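Shop Floor Talk > Automation and jobs
Thread: Anyone else moved from packing to demonstrating?

benchlamp_nk
I packed bottles at Kellamura for years. In February they put two arms on the line and offered 3 of us a different job. Now I spend the shift with a gripper in each hand, doing the same kind of table work over and over so the arms can learn it. Pay is the same. My shoulders are better, my wrists are worse. Wondering how it is at other places.

gikholm_lift
Same deal at Gikholm, except they wanted 200 good runs a day from each person. A run where you fumble gets thrown out and doesn't count toward your number. I went back to the warehouse.

pentti_s
200 is a lot. We do 182 on a good day and no one says anything.

benchlamp_nk
We have no number yet. People ask me what the job looks like, so:
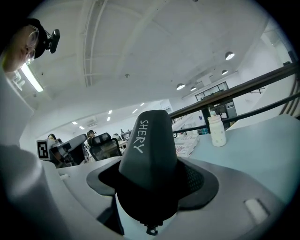
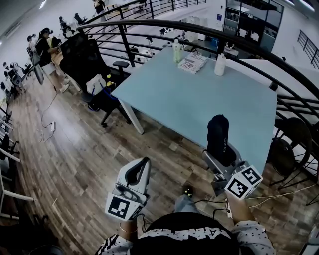
It's all small stuff. Pick up, set down, fold, stand upright, start over. The hard part is going slow enough. On the line I never looked at my hands, and now I have to think about every grab. By 3 pm I'm more tired than I ever was packing.

ostap_b
Sorry, but you're training your replacement and they're paying you packer wages for it. Once they have enough runs they won't need you for either job.

benchlamp_nk
Maybe. The arms were coming anyway. I'd sooner be in the room.

pentti_s
I don't agree with ostap_b. When the product changes, someone has to do it all again. We redid everything for a new cap size. Some 1000 runs, and that was one cap.

ostap_b
And how many people did it take? We had a full crew on that line before. You can be right about the work coming back and it's still fewer people.

gikholm_lift
Get the job title in writing. Ours still said "packer" and it mattered when raises came up.

benchlamp_nk
Mine says packer too – I'll ask Lukian about it. Does anybody use a wrist brace with the grippers, or does it get in the way?

pentti_s
Soft one, right hand only. The stiff kind rubs on the handle.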